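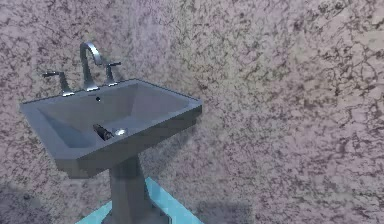

4.2 Comparing the three grippers in the sink layout

Of the layouts we tried, the sink separated the grippers most clearly, and it is the one we most enjoyed working on. We ran the Koubek parallel-jaw gripper, the Dimer three-finger hand and the Emow suction cup on the same simulated arm, with the same controller and the same grasp planner, so that only the end of the arm changed between runs. The target in Figure 4 is the small dark cylinder on the floor of the basin, lying on its side and almost touching the drain. A table-top version of this grasp is easy for all three grippers. Put the same object between sloping walls, with a tall curved spout standing behind the basin, and the choice of fingers starts to matter a great deal.

We ran 233 trials in total. The cylinder was placed on the basin floor at a random angle, and the arm always started from the same pose in front of the apron. A trial counted as a success if the object was lifted clear of the rim and held there until the controller reported a stable grasp. Contact with the faucet ended a trial at once. Contact with the basin walls was allowed below a fixed force limit, which was the same for every gripper.

Across all grippers, 43 trials failed. Of these, 16 ended when a finger or the gripper body pressed too hard against one of the basin walls, and another 12 when the grasp closed on the edge of the drain cap together with the cylinder. The rest were a mix of slips during the lift and contact with the spout. We had expected the spout to be the main problem, and it was a pleasant surprise to see how well the planner kept away from it once the approach was limited to the front half of the basin.

The Koubek gripper did best overall. Its fingers are narrow enough to reach the basin floor without the palm meeting the walls, and when the cylinder lay at an angle to the front apron the wrist had room to turn with it. Most of its failures were of the drain type — one fingertip needs to slide down between the object and the cap, and when the gap is nearly closed there is nowhere for it to go. Viera Ondrejka suggested a short sideways nudge before closing, and we added this as an optional step in the controller. It helped so visibly that we now use it in the other layouts as well.

The Dimer hand gave the most secure grasps and the most wall contacts. Once its three fingers were around the cylinder, it never dropped it, but the spread of the open hand is large for a basin that gets smaller toward the bottom. Opening the hand only partway before the descent removed many of these contacts and cost very little time.

The Emow cup had the simplest motion by far. It comes down from above, touches and lifts. On a curved surface this small the seal was sensitive to the angle of the wrist, and nearly all of its failures were slips. We think a smaller cup would change the picture, and Libor Murín has already begun modeling one.

One limit of this comparison should be kept in mind. The basin in our model is made of flat faces with sharp edges between them, and a real basin is usually rounded. Sharp edges may make wall contact more severe than it would be on hardware, mostly for the Dimer hand. The tests on the physical arm at Veltadcombe, planned for September, will use the same start pose and the same force limit.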